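April 8, 2020. Starnwood.

Work on the kitchen corner resumed at nine. The delivery from Modlow, expected in March, has still not arrived, and the household play set will be used as it stands until further notice. The office at Dobson has been informed.

The table was laid out in the usual manner - microwave at one side, plates and bowls toward the other, the small foods between them. It was agreed that the bowl should keep its place by the edge for the present. The saucepan was entered in the register under cookware, where it should have been from the beginning; the earlier entry under toys has been struck.

The plush ketchup bottle was discussed again. It is to be retained. Its label remains the most readable item in the set, and the year 1869 has been copied into the register with the brand name. The plate and the yellow figure keep their existing numbers. The orange piece and the strawberry are to be listed separately, in accordance with the Tornuvel list, which allows 4 lines for fruit. Two of these are now in use.

Register closed at item 886. The budget of 600 for replacements was not drawn upon.

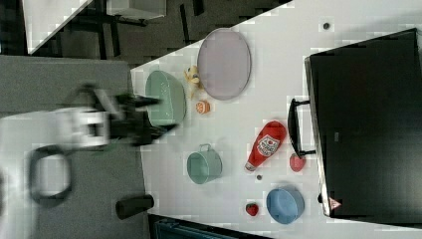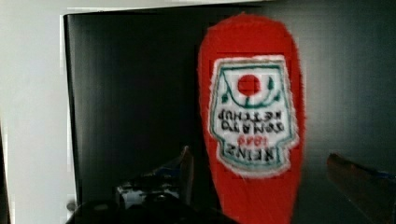
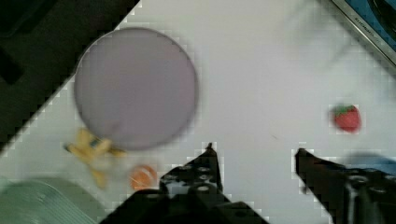 Kitchen corner, Starnwood. First, the table with the microwave and saucepan; second, the ketchup bottle with its embroidered label; third, the plate, the yellow figure and the strawberry.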